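Ornby hand kit + wrist cam mount, 4 months in
Reviewed by Bezawit Ambaye
Rating: 4 out of 5

Quick one, typing this between runs. Bought the Ornby kit in September for the two-arm build me and Cameron Treloar have going in the shared shop. Paid $1,202 with the wrist mount, shipping on top. Not cheap. Not crazy either for what it is.

Assembly: 25 pages of instructions, half of them fine. The tendon routing page is wrong, or at least mine was. Skip it and do what Xie posted on the Skiveck forum. Saved me a weekend. Screws come in one bag, all sizes mixed, bring a tray.

Our test job is moving shoe shells between the yellow shelves and a bin on the floor. Sounds easy. Black, curved, open on top, slide around a lot. The cheap two-jaw thing we had before just shoved them off the shelf.

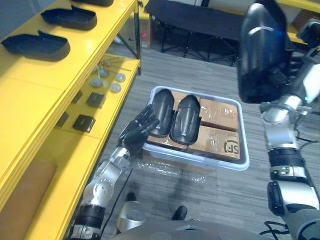
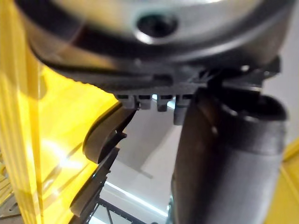 First picture: left hand on a shell in the bin, other arm holding one up high. Second is the wrist cam, looking past the fingers.

Good stuff. Fingers wrap around a shell side without crushing it. Default grip force was fine, I only turned it down a little. Finger surface is matte so less glare in the cam then I expected. Arm reaches down into a floor bin OK if you park the base close.

Bad stuff. Wrist cam view is mostly gripper. Housing eats the whole top, one big finger takes a lot of the right side. You get a gap in the middle to work with and thats it. Shiny yellow shelf throws glare too, not Ornby's fault, but an adjustable tilt would help. We lean on the head cam for finding the shells and only use the wrist for the last bit.

Cables. Ours hang down off the arm, no clips in the box. Zip ties. For this money I want clips.

Calibration takes 15 minutes every time you swap a finger. Flillix driver does it quicker but drops the thumb joint now and then, restart fixes it.

Support answered twice, ignored me once. Spare fingers were back ordered when I asked.

Would I buy again? Yeah, for the hand. Mount I'd print my own. Cameron says 3 stars but he did the wiring.

Posted January 2024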